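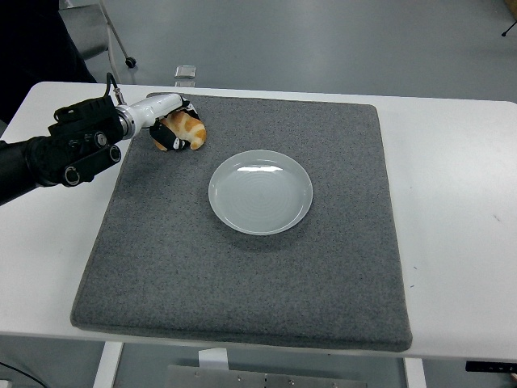
4.2 영점 조정 및 용기 무게 제외

Ustetar 탁상 저울은 설치 장소를 옮길 때마다 영점을 다시 잡아야 합니다. 본체는 단단하고 수평인 면에 직접 놓으십시오. 펠트 매트처럼 눌리는 깔개 위에서는 하중에 따라 본체가 기울어 표시값이 달라질 수 있습니다. 용기로는 흰색의 둥글고 얕은 접시와 같이 테두리가 올라온 것을 쓰면 분말이나 곡물이 계량판으로 흘러내리는 일이 줄어듭니다. 용기 무게도 최대 하중에 포함됩니다.

영점 조정

1. 계량판 위의 물건을 모두 치웁니다.
2. 전원 버튼을 짧게 누르고 표시창에 0이 나타날 때까지 기다립니다.
3. 수평계의 기포가 원 안에 들어오도록 네 모서리의 조절 발을 돌립니다.
4. 영점 버튼을 6초 동안 누릅니다. 표시창에 CAL이 점멸합니다.
5. 1,000 g 분동을 계량판 중앙에 올립니다. 점멸이 멈추면 분동을 내립니다.

참고: 분동은 기본 구성품이 아닙니다. Kurup 분동 세트(별매)를 사용하거나 같은 등급의 분동을 준비하십시오.

용기 무게 제외

1. 빈 용기를 계량판 중앙에 올립니다.
2. 표시값이 안정되면 용기 버튼을 누릅니다. 표시창이 0으로 바뀌고 왼쪽에 NET이 켜집니다.
3. 내용물을 담습니다. 표시값은 내용물만의 무게입니다.
4. 용기를 내리면 용기 무게가 음수로 표시됩니다. 고장이 아닙니다.
5. 설정을 해제하려면 계량판을 비운 상태에서 용기 버튼을 다시 누릅니다.

참고: 용기 무게는 전원을 끄면 지워집니다. 자주 쓰는 용기는 5.1절의 방법으로 메모리에 저장할 수 있습니다.

주의
- 분동은 맨손으로 만지지 마십시오.
- 냉난방기의 바람이 직접 닿는 곳에서는 조정하지 마십시오.
- 뜨거운 용기를 올리지 마십시오. 하중 센서가 손상될 수 있습니다.
- 조정 중에 전원 어댑터를 분리하면 이전 조정값이 삭제됩니다.

표시창에 Err 6이 나타나면 분동의 무게가 허용 범위를 벗어난 것입니다. 분동을 내리고 2단계부터 다시 진행하십시오. 같은 오류가 반복되면 본체 밑면의 일련번호를 확인한 뒤 Sikora 서비스 창구에 문의하십시오.

개정일: 2025년 12월 13일
작성: Muthu Kulkarni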